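Dokgate Hand-Held Gripper Set-Up Guide
Section 3: Room Rules and Good Practice
Revised Jun 6, 2022

Read this section before you pick anything up. If you have already picked something up, put it down and read this section.

3.1 Before you start

1. Walk the room once with your hands free. You are looking for cables, bags, bottles and anything on legs. You will find them now with your eyes or later with your shins.

2. Pick one task and one work area. "The lockers" is a work area. "Over there somewhere" is a mood.

3. Route cables along a wall where you can. Where a cable has to cross open floor, tape it flat or keep your feet out of that part of the room for the whole session.

4. Move drinks away from where the grippers will be resting. Caps go on and stay on. The Dokgate housing is not sealed, and the warranty desk at Grinix has a long memory.

5. Tie back long hair. Necklaces and lanyards should be tucked in or taken off before you bend over the work.

Note: Check what you are standing on as well as what you are reaching for. Slatted platforms are allowed, provided they don't rock and the gaps are narrower than your heel.

3.2 Working at lockers and cabinets

Locker work looks easy, which explains the length of this part. Doors swing, keys hang where fingers want to be, and a vent grille will happily eat the tip of a finger pad.

1. Decide which doors are in play before you begin. Leave the others shut.

2. Keys stay in their locks unless the task is about keys. A key in a pocket goes home with the pocket.

3. Face the door you mean to use, with both grippers in front of you and below shoulder height.

4. Keep both marker cards or cubes in the open. Sleeves, cloths and the other gripper are the usual things that cover them. A hidden marker means a lost position, and a lost position means doing it again.

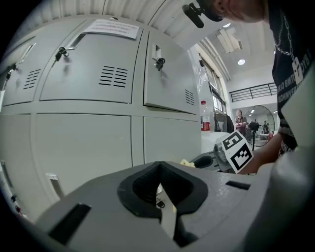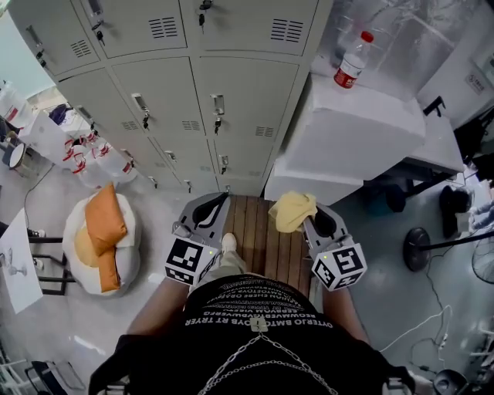 Two-handed work in the locker area.

5. Open doors by the handle. Do not pry at an edge, a vent or a paper notice. Somebody went to the trouble of taping up that notice.

6. Stop when the door stops. The hinge will not be persuaded.

7. Close every door you opened before you turn away, even if you plan to be back in a minute.

Caution: Never reach behind a door you can't see around. If you need to know what is back there, set the grippers down and go look like a normal person.

Caution: Do not step backward with a gripper in each hand. Turn first, then walk.

3.3 Soft items

Cloths, bags and cushions are fine to handle. Three rules apply.

- Grip by a fold, never by a loose thread or a drawstring.
- Let go fully before you pull your hand back. A half-released cloth will follow you.
- If fabric gets drawn in past the finger pads, switch off the gripper and free it by hand. Do not cycle the fingers to "chew it out." This has been tried at Stoica, at some length, and the result is now a paperweight.

3.4 Other people in the room

1. Tell anyone present what you are doing and where. A sentence will do.

2. Keep a clear path to the exit. Furniture that has crept into the path goes back where it came from, comfortable or not.

3. Before you record, ask whether people mind being in view. Mirrors count. So do windows after dark.

4. If someone walks into your work area, stop and lower both grippers. Finish the chat before you start again. Pointing with a gripper is rude and also hard on the wrist.

3.5 Ending a session

1. Lower both grippers to a flat surface, finger pads up.
2. Switch off the left one, then the right. The order matters only to the log, but it matters a great deal to the log.
3. Wipe the pads with a dry cloth. No solvents.
4. Return each item to its starting place.
5. Fill in form 1292. Write down near misses too, including the silly ones.

Note: Finger pads should be replaced after 100 sessions, or sooner if the surface is torn. Order them as Skitov part 13. The July pad check replaces that month's regular one and is not an extra.

Section 4 covers charging and storage.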